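### 3.2 Soft containers

Most tidying work to date uses rigid bins (Whitlock set, Plomham set). Real households dont. Toys, craft bits and sports gear end up in whatever bag is handy – soft sides, floppy rim, no fixed opening. We kept two container types, soft and rigid, and 13 small items per round, all light, all easy to lose under a couch. Rounds were done in May. Order of items left to the person tidying.

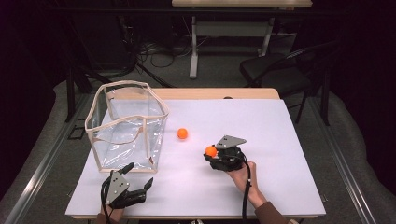

**Figure 2.** Ball tidying, clear bag with beige trim.

Soft bags change the job in small ways. The rim matters more than the volume. Clear sides help with checking contents at a glance, but they crumple and catch the light, as in Fig. 2, so a quick look can mislead. Orange balls on pale paper are the easy case for spotting. Beige items on the same paper were alot slower. Rigid bins are covered in 3.3.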